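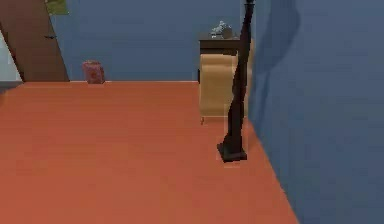 Getting Bonum's sim cell back in order

Filed under: Workshop notebook / Simulation / Mobile base

Saturday, late morning. Krystyna had left me a nice long note saying Bonum was stopping short in the rendered house, so I made a pot of coffee and sat down with the config before touching anything else. The base model was fine. The camera mount in the sim file was still at the old height, 44 cm, and the real one has sat at 50 ever since Edvin Bråten fitted the new bracket in September. I changed it, restarted the renderer and drove around by hand for a while, which I enjoy far more than I should!

The orange-floored room is the one to start in. There's plenty of open floor, and the black lamp by the tan armchair makes a good thing to aim at and turn beside. The teal room is tighter, with the big sofa taking up so much of it and the white lounger set back behind.
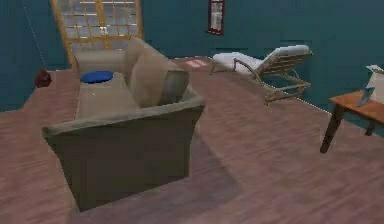 I also cleared out the map cache, because it had 11 old maps in it and the planner was loading whichever one it found first — my own doing, I'm afraid. Keep one per room from now on, please, and put the room name in the file name. Collision padding is at 4 cm. Krystyna Górecki wanted it wider and she may be right, but I'd like to see a full set of runs on the new camera height before we move two things at once.

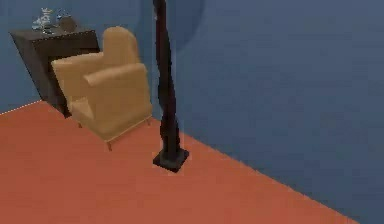

Turn rate is back at the default too. If the base starts hunting left and right when it comes up to a wall, look at the wheel spacing in the Kistia driver file first, and leave the gains alone until you've talked to me or Edvin. Runs are queued for this evening and the logs go in the usual folder.

Recent entries
Kistia driver: wheel spacing notes
New camera bracket for Bonum
Charging dock contacts, cleaning
Bratari battery order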